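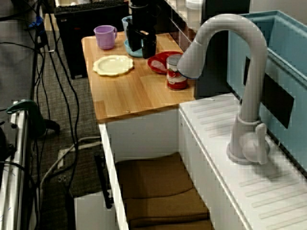

Projects > Media Studies > Old videos, new captions

29 September 2025
By Elin Morgan

Old Videos, New Captions: How a False Claim Travels in a Town Forum

My project is about videos which are real but carry a false caption. Many people think that false news means a faked picture. In the material I collected, the video was usually real, and only the words over it were wrong. I wanted to know how such a post moves through a local forum, and what happens when somebody corrects it.

I chose the public forum of Greltside, where I have lived for two years. In August I read the posts in the section for politics and world news, and I saved 100 posts that contained a video and a claim about it. I did not save the names of the writers. For each post I tried to find the earliest copy of the video and compared its date and place with the caption.

Of the 100 posts, 46 had a caption that agreed with the earliest copy. In 25 posts the caption was wrong about the place, the year or the spoken words. For the others I could not decide, and I prefer to say so than to guess.

The most discussed case was a clip of a crowd in front of a town hall. The caption said that people in Okmont were shouting against newcomers. I found the same clip on an older page, where it was a protest about bus fares in Sultel. The sound was not changed. The shouting is in a language that most readers of the forum do not speak, so they trusted the subtitles, and the subtitles were invented. Two people who speak the language translated it for me separately, and both heard only the words for "fares" and "night bus."

A correction was written under the post on the same day. It was polite and gave a link. Still, the post was shared again in the next week by other members, without the correction. I think this is the main weakness of the forum – the reply stays in the old place while the video moves to a new one.

I showed my first draft to readers of the forum and asked what they thought.

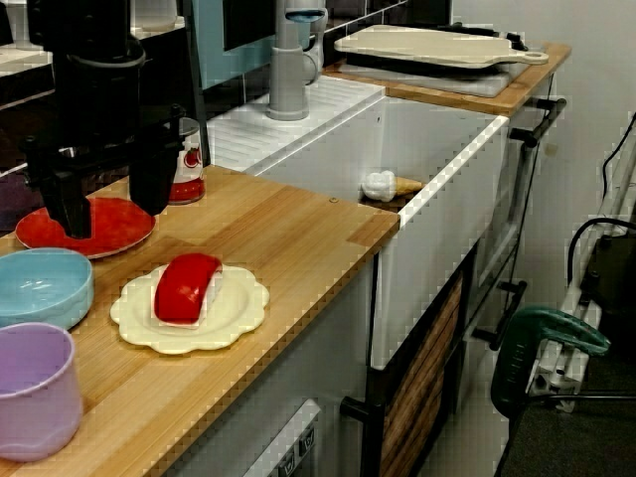 Hopkin answered that I was too kind to the people who share. In his opinion a person who has been corrected once and posts the same clip again is no longer making a mistake, and my report should use the word "lie" for it.

I thought about this remark for a long time. I agree that repeating matters, and I added a column to my table for it. But I cannot see from a post if the writer has read the correction, so I kept the word "false" for the claim and did not use "lie" for the person. Hopkin did not agree, and we left it there.

There are some limits in my work. I read only one forum and only one month. The earliest copy that I found may not be the first one. Also, I judged the captions alone, and a second reader would make the results stronger.

For the forum I suggest two small changes. A corrected post should show the correction above the video, and a member who shares it again should see this text before posting. I sent both suggestions to the moderators – so far I have no answer. The table with all posts is in the appendix, with the undecided cases marked in gray.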